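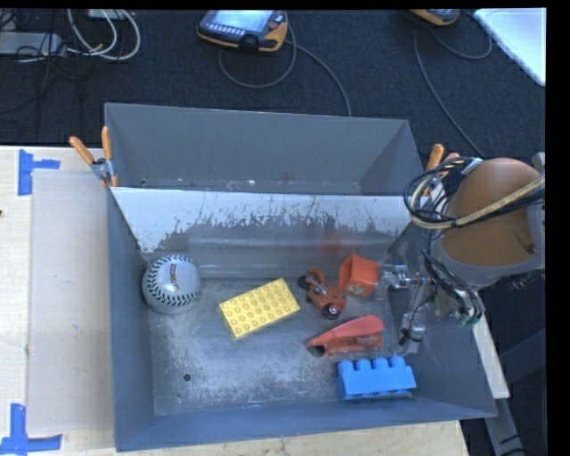 Work and Automation, Unit 3
Handout: When the picking is done by an arm
May 2022

Please read this before the seminar. It continues the notes on job design, and you will need the Flovden case for your written task in July.

1. The workplace

Flovden is a returns centre for toys, sports goods and small office articles. Goods come back from shops without their boxes and all mixed together. For many years the work was done by hand at long tables: a person took one article from a bin, looked at it, decided where it should go, and put it there. There were 31 people on the sorting floor when the company began its trial with robot arms. The arms were installed by a firm named Zoretti.

2. What the arm does and does not do

An arm with a gripper takes articles one by one from a metal bin with two compartments. A ball, a toy brick and a stapler-like object are very different things to hold. The ball can roll away, the brick has flat sides, and an open cup can be taken by its edge or by its whole body. A person chooses the grip without thinking about it. For the arm, each of these is a separate problem, and it becomes harder when an article lies on its side or close to a wall.

The arm does not judge quality. If a toy vehicle has a broken wheel, it is still moved like a good one. The judging stayed with the people, and this is the main point of the case.

3. How the jobs changed

Before the trial, one job title existed on the floor: sorter. After it there were 3.

Sorter: works as before, with articles too soft or too large for the gripper.
Checker: receives what the arm has moved and decides on its condition.
Cell operator: prepares the bin, starts and stops the arm with the teach pendant, and writes down every failed grip.

The cell operators received a course of two weeks and a higher wage. The checkers received neither, although several of them said in the interviews that their work had become more tiring. Earlier they could slow down for a difficult article and go faster with an easy one. Now the articles arrive at the speed of the arm – and the eyes have no rest.

4. Terms to know

Pace: who or what decides the speed of work.
Residual tasks: the tasks left to people after the machine has taken its part. They are often chosen by what the machine cannot do, and seldom by what makes a good job.
Hidden skill: knowledge that was never written in a job description, for example how to feel a crack with the thumb.

5. For discussion

Compare Flovden with the Tamuno laundry from Unit 2. In which of the two places did the workers keep more control of the pace?
Should the failed grips be written down by the operator or by the checker? Think about who learns from the list.
The sorters asked for rotation between the three jobs every three hours. The management agreed only for new staff. What could be the reasons on both sides?

Bring short notes, one page is enough. The interview texts are in the Helamness folder in the library.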